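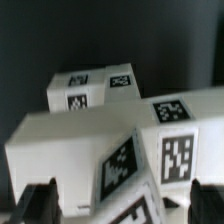 June, workshop notebook, web graphics

Started 9.30. Continuing with the Salum set (the Mesopotamian river goddess theme for the personal pages section). Yesterday the background tile was finished but the title graphic still looked wrong to me, so today only the title and the buttons.

Title graphic. The old version had the name in gold letters over the reed pattern. On the big monitor it was nice, on the small one the letters disappeared in the reeds. I made the reed layer darker and put a thin line of dark blue behind the letters. Better. I tried also a drop shadow of 5 pixels, but it made the goddess look like a sticker. Removed. With 2 pixels it is acceptable, and I keep that one.

Size of the title file is now 129 KB. Too heavy for a page that should open quickly. Saved again with fewer colours, but then the sky got stripes. To try: divide the title in two parts, sky as JPEG and letters as GIF. Domingo Domínguez says the join will be visible on some browsers. I will test before I believe it.

Width is fixed at 300 for the side panel. Please do not change this, the other sets (Prilier and Fukov) use the same panel and people mix them.

Buttons. Home, back, next, mail, links. All redrawn from the seal pattern. The mail button has a small clay tablet, and I am quite happy with it. The "next" arrow points a little down, I don't know why, I must have turned the layer. Correct this tomorrow.

11.15. Problem with the text for the introduction. I wrote that the lion beside her is her own animal, but in the two books I have the lion belongs to another goddess, and the later carvings mixed them. I changed the sentence to "often shown with a lion in later work". If somebody knows a better source, write it here under my entry.

Also the spelling. One book writes the name with a long a, the other without. I use the short form in the title and give the other form once in the text, in brackets. The same as we did for Prilier.

After lunch: Ó Néill set. A visitor wrote that the horizontal bar does not repeat well, there is a gap at the right side. She is correct. The knot pattern was cut one pixel too early. New bar is in the folder, old one renamed with "old" at the end. Not yet uploaded.

Still to do:
arrow on the next button
title in two parts, compare
upload new bar for Ó Néill
terms of use page, the line about linking back is missing in the Fukov set
ask Domingo for the font he used for the Fukov title, mine is similar but the letter g is different

Stopped at 16.40.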